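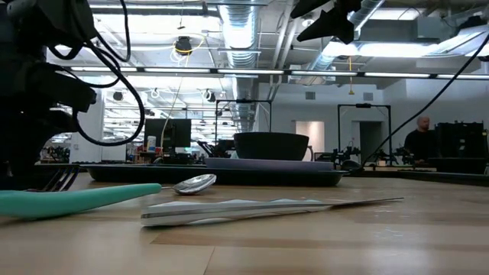 Incidencia: subtítulos desincronizados y audio en idioma equivocado en la serie Gurnetti

Estado: resuelto con seguimiento
Categoría: Reproducción / Televisores y reproductores
Servicio: Prurnolance, plan familiar
Prioridad: media

Descripción inicial del cliente

Desde que se publicó la segunda temporada de Gurnetti no puedo ver ningún capítulo en condiciones en el televisor del salón. Los subtítulos en español salen antes que el diálogo, y la diferencia va creciendo. Al principio del capítulo casi no se nota, pero a la media hora ya se lee la respuesta cuando el otro personaje todavía no ha hecho la pregunta. Además, al pasar al capítulo siguiente el audio cambia solo a la versión doblada, aunque tengo elegida la versión original en el perfil.

La primera temporada se ve bien. Las películas también. En el móvil no me pasa.

He probado a apagar y encender el televisor y a cerrar la sesión. Sigue igual.

Respuesta de soporte, primer nivel

Gracias por el aviso. Para poder revisarlo necesitamos estos datos:

Versión de la aplicación (Menú, Ayuda, Información del dispositivo).
Si el televisor usa la aplicación integrada o un reproductor externo.
Capítulo y minuto en que se aprecia el desfase.
Código que aparece al mantener pulsada la tecla de información durante la reproducción.

Mientras tanto, pruebe a borrar la caché de la aplicación desde los ajustes del televisor. No se pierde el historial ni la lista de pendientes.

Respuesta del cliente

Uso un reproductor Stuteo conectado por HDMI. La aplicación integrada del televisor dejó de actualizarse hace tiempo y no la abro.

Versión de la aplicación: compilación 1383.
Capítulo 3 de la segunda temporada. En el minuto 5 el desfase es pequeño. En el minuto 40 es de más de dos segundos.
Código en pantalla: SUB-460.

He borrado la caché. El idioma de audio se mantuvo durante un capítulo y luego volvió a cambiar. Los subtítulos no han mejorado nada.

Añado que con los subtítulos en inglés no hay desfase. Solo con los de español.

Respuesta de soporte, primer nivel

El código SUB-460 indica que la pista de subtítulos y la de vídeo se han cargado con velocidades de imagen distintas. Suele verse cuando el reproductor fuerza una frecuencia de salida fija. Le pedimos que haga lo siguiente en el Stuteo:

Abra Ajustes, Pantalla y sonido, Salida de vídeo.
Desactive la opción «Frecuencia fija».
Active «Ajustar al contenido».
Reinicie el reproductor desde el menú. No basta con dejarlo en reposo.
Abra el capítulo 3 desde el principio, sin usar «Continuar viendo».

Respuesta del cliente

Hecho en ese orden. La pantalla se queda en negro un momento al empezar el capítulo, cosa que antes no hacía, y el desfase sigue. En el minuto 40 es el mismo que antes.

El código ahora no es el 460. Pone SUB-400.

Nota de soporte

El parpadeo en negro al iniciar es normal con «Ajustar al contenido» activado, corresponde al cambio de frecuencia del televisor.

El paso de SUB-460 a SUB-400 descarta la salida de vídeo del reproductor como causa. SUB-400 señala que el archivo de subtítulos no coincide con la versión del capítulo que se está sirviendo. Se traslada la incidencia a segundo nivel.

Segundo nivel, revisión

Se reproduce el fallo en laboratorio con un Stuteo del mismo modelo y la compilación 1383. No se reproduce en móvil, tableta ni navegador.

La segunda temporada de Gurnetti tiene dos entregas de vídeo. La primera la envió la productora, Cuautle, antes del estreno. La segunda sustituyó a la anterior en junio, con una cabecera más corta y con otra velocidad de imagen. Los subtítulos en inglés se rehicieron con la segunda entrega. Los de español para la resolución más alta siguen siendo los de la primera. Por eso el desfase aumenta a lo largo del capítulo: la diferencia se acumula.

En móvil se sirve una resolución menor, que sí tiene los subtítulos correctos.

Capítulos afectados: del 1 al 6 de la segunda temporada. El 7 y el 8 se entregaron más tarde y están bien.

Respecto al cambio de idioma, es un fallo distinto. La pista original de los capítulos afectados está etiquetada como «indeterminado» en lugar de llevar su idioma. Al saltar al capítulo siguiente, la aplicación busca una pista con la misma etiqueta, no la encuentra y toma la primera de la lista, que es la doblada.

Solución provisional enviada al cliente

Hasta que se sustituyan los archivos puede ver la temporada de esta forma:

En la aplicación de Prurnolance, abra Perfil, Reproducción, Calidad de vídeo.
Cambie «Automática» por «Alta». No elija «Máxima».
Desactive «Reproducir el siguiente capítulo automáticamente».
Al abrir cada capítulo, seleccione a mano «Versión original» y «Español» en el menú de audio y subtítulos.

El cambio de calidad se aplica solo a ese perfil.

Respuesta del cliente

Con la calidad en «Alta» los subtítulos van bien. He visto el 3 y el 4 enteros y no hay desfase. El audio se queda en original si lo elijo yo cada vez.

Se nota la bajada de calidad en las escenas de noche, que en esta serie son muchas. Preferiría volver a «Máxima» en cuanto se pueda. ¿Hay fecha?

Otra cosa: el capítulo 5 me aparece como visto y no lo he abierto.

Segundo nivel

Los archivos corregidos se han pedido a Cuautle. No podemos dar fecha hasta recibirlos.

Lo del capítulo 5 está relacionado con la reproducción automática. Al saltar desde el 4, la aplicación registró el inicio y el final del capítulo con los tiempos de la primera entrega. Puede quitar la marca manteniendo pulsado el botón central sobre el capítulo y eligiendo «Marcar como no visto».

Actualización

Recibidos los subtítulos en español de los capítulos 1 a 6. Publicados a las 11:20. Etiquetas de audio corregidas en la misma publicación.

Comprobado en Stuteo con calidad «Máxima»: sin desfase en los capítulos 1, 3 y 6, revisados hasta los créditos. El idioma original se mantiene al pasar del 3 al 4 y del 6 al 7. Sin códigos SUB.

Para recibir los archivos nuevos hay que borrar la caché una vez más y volver a poner «Máxima» en el perfil. La reproducción automática puede activarse de nuevo.

Respuesta del cliente

Borrada la caché y puesto en «Máxima». El capítulo 5 va bien de principio a fin y el 6 ha empezado en versión original sin tocar nada. En el 6 hay una línea de subtítulos repetida pasado el minuto 12, pero no molesta.

Por mí se puede cerrar.

Cierre

Incidencia cerrada como resuelta. La línea repetida del capítulo 6 se registra aparte como error de texto y se comunica a la productora. Si el código SUB-400 vuelve a aparecer en esta serie, responda a este mismo ticket y se reabrirá sin pasar por primer nivel.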